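Rapport de projet – Enquêtes de satisfaction et fidélité des clients
Zeeshan Dhanial, 18 juin 2023

3. Résultats et limites

Wuvico annonce 94 % de clients satisfaits. Le chiffre impressionne, mais sur 1 278 questionnaires envoyés, 400 seulement sont revenus. Les mécontents ont-ils répondu ? Rien dans le dossier ne permet de le dire.

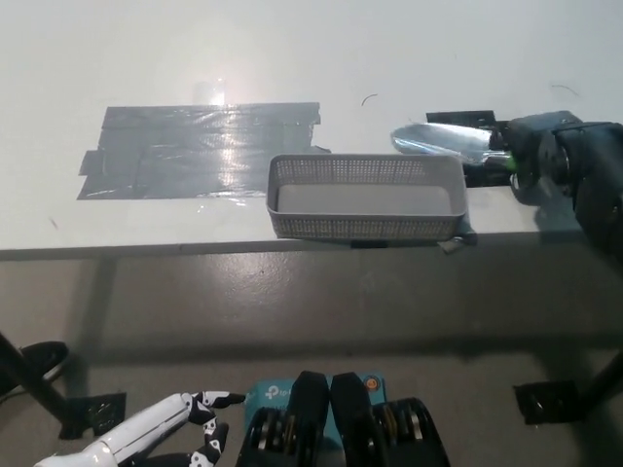

La relance de décembre pose un autre problème : elle offrait un bon d'achat aux répondants. Je vois mal comment parler encore d'avis spontanés. Dimevex, qui cite la même enquête, ne mentionne ce bon nulle part.

Quant au lien entre satisfaction et fidélité – le cœur de notre sujet – il repose sur 2 questions, dont une mal formulée. Je ne le retiens donc pas dans la suite du rapport.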